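6 Bedside table and drawer

6.1 General

Section 6 covers the round bedside table supplied with Skistow room sets: positioning beside the bed, fitting and adjustment of the drawer, placing of the telephone, and storage of the remote controls. Assembly of the carcass is covered in Section 5 and must be complete before work starts here.

The table is handed. The drawer opens at the front on metal slides, and the cable outlet is at the rear, on the side nearest the wall socket. Check the hand on the delivery label against the room plan. A table of the wrong hand cannot be converted on site.

Tools required: cross-head screwdriver, tape measure, small spirit level, soft cloth. No power tools are to be used on the drawer or the slides.

6.2 Positioning the table

1. Put the bed in its final position with the headboard against the wall. Do not position the table first.

2. Place the table beside the headboard, leaving a gap of 55 mm between the bed frame and the nearest point of the table top.

3. Turn the table until the drawer front faces into the room. The drawer must open fully without touching the bed frame or the bedding.

4. Check the top with the spirit level in two directions. Adjust the feet as needed. Turn each foot clockwise to lower the corner, anticlockwise to raise it.

5. Measure from the rear of the table to the wall. Leave 100 mm clear for the telephone cable and the lamp plug.

Note: Where the carpet pile is deep the table may settle in the first few weeks. Repeat step 4 at the first routine inspection.

Caution: Do not drag the table by the drawer or by the edge of the top. Lift from beneath with both hands.

6.3 Fitting the drawer

The slides are delivered already screwed to the carcass. The drawer is packed separately, face up, with the curved front wrapped in card.

1. Remove the card and check the front for marks. Report damage before fitting. Claims for a scratched front are not accepted once the drawer has been hung.

2. Pull both slides out to their full length.

3. Hold the drawer level and rest it on the slides. Bring it forward until the locating pins drop into the holes under the drawer base.

4. Push the drawer in slowly. A firm click is felt on each side as the catches engage.

5. Open and close the drawer 11 times over its full travel. The first few strokes may feel stiff while the grease spreads along the runners.

6. Close the drawer and look along the curve of the front. It should follow the curve of the body with an even gap at both ends.

If the gap is wider at one end, go to 6.4. If it is even, go to 6.5.

Caution: Keep fingers clear of the slides when closing the drawer.

6.4 Adjusting the drawer front

1. Open the drawer halfway and find the adjusting screw on each side, behind the front panel.

2. To move the left end of the front inwards, turn the left screw clockwise by a quarter turn. Treat the right end in the same way with the right screw.

3. Close the drawer and check the gap. Repeat in quarter turns.

4. If the front rubs on the edge of the top, slacken both fixing screws by half a turn, press the front down by hand and retighten.

Do not adjust by bending the slides. A bent slide must be replaced as a pair (see parts list, 6.9).

6.5 Placing the telephone

1. Feed the line cable through the rear outlet from below and connect it to the wall socket.

2. Stand the telephone on the table top, towards the back. Keep it clear of the front edge.

3. Let the coiled cord hang freely. It must not be trapped when the drawer is closed.

4. Lift the handset and listen for the dialling tone. Dial 700 to reach the test line and wait for the recorded message.

Note: If there is no tone, check the connection at the wall before changing the telephone. Room-side faults are dealt with under Section 9.

6.6 Storing the remote controls

Rooms with a separate receiver have two remote controls, one for the television and one for the receiver. Both are kept in the bedside drawer. Neither is to be left on the bed or on top of the table.

1. Wipe the drawer base with a dry cloth.

2. Fit the batteries and check that each remote control operates its own equipment.

3. Lay the remote controls flat on the drawer base, side by side, with the buttons facing up. They may lie at an angle where this suits the curve of the front.

4. Close the drawer and open it again to confirm that neither remote control catches on the front lip or the underside of the top. 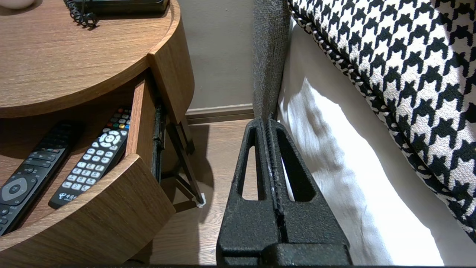 Figure 6-3. Bedside table with drawer open and both remote controls stored.

The receiver remote control can be told apart by its row of coloured buttons (red, green, yellow and blue) near the top end. Instruct room staff to check for these if the two are mixed up between rooms. The drawer has no divider. Where one is wanted, order the Ouazzani tray insert, which is cut to the curve and sits on the base without fixings.

Do not put adhesive labels on the drawer base. The glue lifts the surface when the label is removed. Room numbers may be marked on the back of the remote control, on the battery cover.

6.7 Care and cleaning

Top and drawer front: wipe with a cloth dampened in clean water and dry at once, following the grain. Do not use spray polish. Cups and glasses need a coaster.

Drawer base: dry cloth only. Lift out the contents first.

Slides: wipe off dust with a dry cloth every June and apply one small drop of Perkunitz runner grease to each side. Run the drawer in and out and wipe away any surplus, particularly at the front end where it can reach bedding.

Remote controls: take out the batteries, wipe the keys with a barely damp cloth, allow to dry, refit the batteries. Do not spray cleaner directly on to the keys.

Telephone: wipe the handset and body. Straighten the coiled cord by holding the handset end and letting the rest hang until it stops turning.

6.8 Faults

Drawer does not close fully
Look behind the drawer for a fallen object. Remove the drawer by pressing both release levers and pulling forward. Clear the carcass and refit as in 6.3.

Drawer drops at the front when open
One locating pin is not seated. Remove and refit. If the fault returns, check the slide screws for tightness.

Drawer rolls open without being pulled
Table is leaning forward. Repeat 6.2, step 4.

Scraping noise
Dirt in the runner, or surplus cord caught at the side. Clean as in 6.7. Do not add grease to a dirty runner.

Remote control rattles when the drawer is moved
Battery cover loose, or no tray insert fitted.

6.9 Replacement parts

Slides (pair), locating pins, release levers, adjusting screws and feet are stocked by Zondach and supplied against the table serial number, found on the underside of the top. Drawer fronts are made to order and matched to the finish of the table. Send the serial number and the hand of the table with every order.

Parts queries: Sabina Saha, Zondach spares desk.

Continue to Section 7, Headboard and reading lamps.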